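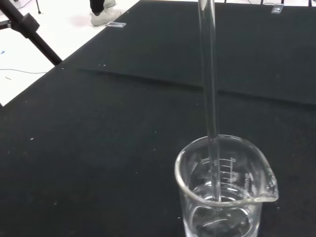
La varilla dentro del vaso de precipitados, sobre la mesa de la sala Bíró.

21 de agosto de 2019
Por Sajib Roy

Buscar en el boletín Buscar

El día que el robot removió el fondo del vaso

Os debía esta historia desde hace dos boletines y ya me habéis preguntado varios por el pasillo, así que allá va. Sí, rompimos un vaso. Sí, fue el brazo. Y sí, la culpa fue nuestra (mía en buena parte, que para eso firmé la puesta en marcha).

Os pongo en situación. En Bruvley llevamos desde diciembre intentando que el robot haga una cosa que cualquiera de vosotros hace sin mirar: coger una varilla, meterla en un vaso, remover y sacarla sin tocar el cristal. La tanda prevista era de 480 ciclos seguidos, con agua del grifo y nada más, y la idea era dejarla correr durante la mañana mientras yo me peleaba con los informes. Iba de maravilla, de verdad, yo estaba encantado. En el ciclo 79 se fue un momento la luz de la sala, volvió enseguida, el controlador arrancó solo y Clukix, nuestro programa de secuencias, preguntó muy educadamente si queríamos continuar. Le dimos a continuar.

Y ahí está el fallo. Al reiniciarse, el controlador había perdido la corrección de altura de la herramienta y había cargado la que trae por defecto. La diferencia era de 5 milímetros. Parece poca cosa, pero cuando la punta de la varilla trabaja pegada al fondo, ¡es justo lo que separa remover de empujar! El brazo bajó, encontró cristal y siguió bajando. Crac. Agua por toda la tela y yo dando un manotazo a la parada de emergencia con el café todavía en la otra mano.
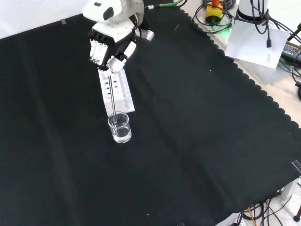

Lucía me dijo después, mientras secábamos, que lo que a ella le preocupaba era el límite de fuerza, porque un vaso cuesta poco pero el mismo movimiento con una mano debajo ya es otra conversación. Tenía toda la razón. Fuimos a mirarlo y el límite estaba puesto, solo que en el perfil de pruebas, y al arrancar se había cargado el otro perfil, el general, que admite mucho más empuje antes de pararse. O sea, dos ajustes perdidos en el mismo apagón y ni un aviso en pantalla.

Tardamos unos 115 minutos en volver a tenerlo todo en marcha, casi todo ese tiempo buscando esquirlas con una linterna. El cristal transparente sobre tela negra se ve fatal, os lo aseguro, y eso que en teoría tendría que brillar. Cambiamos la tela entera y revisamos también los dedos de la mano por si se había colado algo en las articulaciones (nada, por suerte). Luego repetimos la aproximación muy despacio, con el vaso a un lado de la gradilla vacía y yo con la palma encima de la seta.
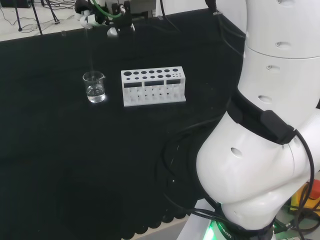 Un lector de Turkska, al que le adelanté el caso por correo, me contesta que ellos tuvieron algo parecido y que lo resolvieron quitando directamente el botón de continuar: si hay corte, se empieza desde cero y alguien tiene que ir hasta la mesa. Al principio me pareció exagerado. Perder media mañana de ciclos por un parpadeo de la luz duele. Pero llevo unos días dándole vueltas y creo que vamos a copiarlo, al menos para todo lo que sea cristal.

Lo que sí está hecho ya es una comprobación en vacío antes de cada tanda. El brazo se acerca, se detiene por encima de la boca del vaso y espera a que alguien confirme a ojo que la altura es la buena. Es lento y un poco aburrido, pero desde entonces duermo mejor.
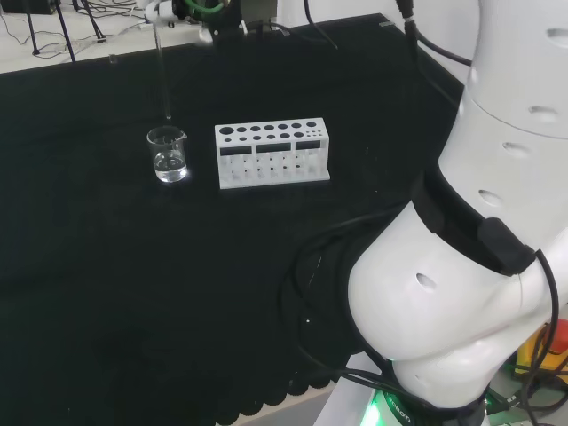 Qué cambia para los que usáis la sala

Si vais a trabajar en la Bíró, apuntad tres cosas. Después de cualquier corte, aunque dure un segundo, se vuelve a cargar el perfil de pruebas a mano y se lee el límite de fuerza en voz alta con otra persona delante. Las gafas se ponen al entrar, también los que solo venís a mirar. Y los vasos de repuesto están ahora en el armario de la izquierda, con un cuaderno al lado para apuntar los que se rompan. De momento hay una línea escrita, con mi letra.

Queda pendiente averiguar por qué el controlador no guarda la corrección cuando se apaga de golpe. He abierto una incidencia y en cuanto me respondan os lo cuento por aquí.

Compartir 14 · Comentarios 6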